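Rizwan Soomro
@rizwansoomro

1/ Every December somebody shares the "buy nothing new for 30 days and you'll save a fortune" challenge. I did it. I have doubts.

2/ The post going around claims people save $347 in a month. Saved compared to what? Their usual month? The holidays? It doesn't say, and the link goes to a budgeting app called Drotell.

3/ My own number was $308, and most of that was stuff I just put off. I bought the boots on day 31. Did I save that money or did I park it?

4/ The decluttering half of the challenge is even shakier. You're supposed to open every cabinet and feel something. Mostly I felt like closing them again.
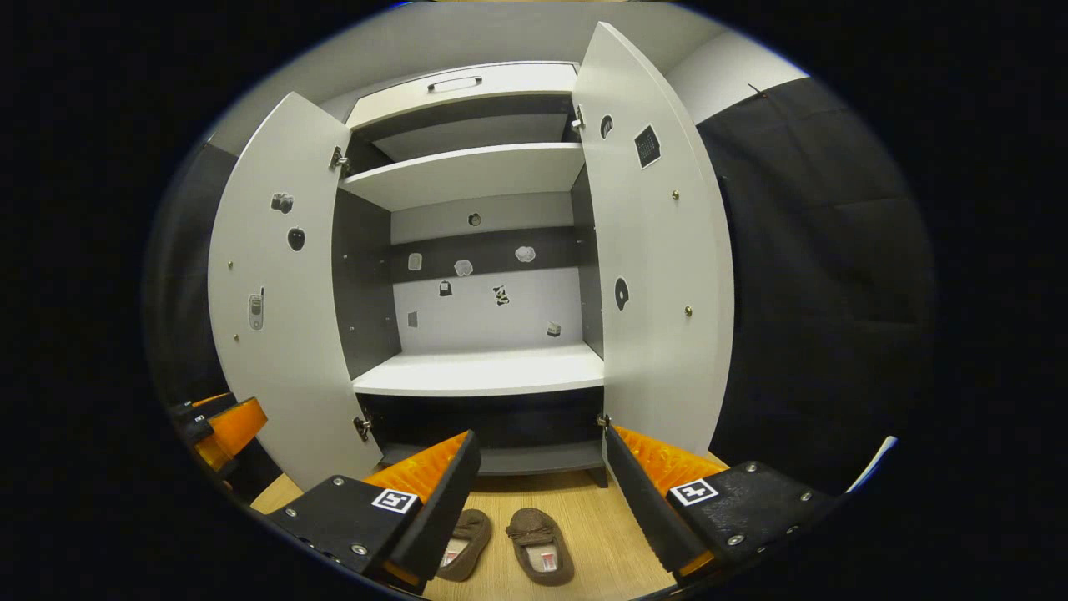 Doors open, slippers out front.

5/ Usa Suwannarat replied that the point is "noticing your habits." Fine — but then don't put a dollar figure in the headline.

6/ Also the rules are mush. Groceries are OK. Gifts are OK "if thoughtful." Replacing broken things is OK. By Wednesday of week two I could justify anything, including a second coffee grinder.

7/ One thing I'll grant them: I cooked more and used the dishes I already own.

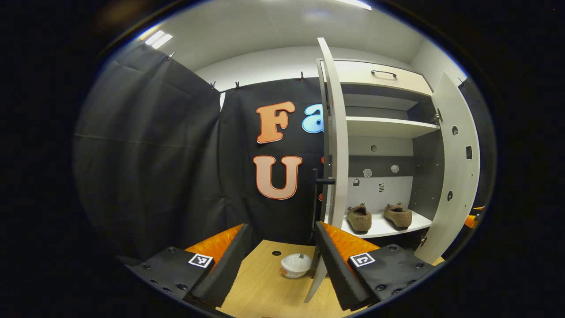 8/ What would convince me

Show me the same people six months later, with bank statements. The survey had 2,153 responses, all from people who finished. Where are the ones who quit?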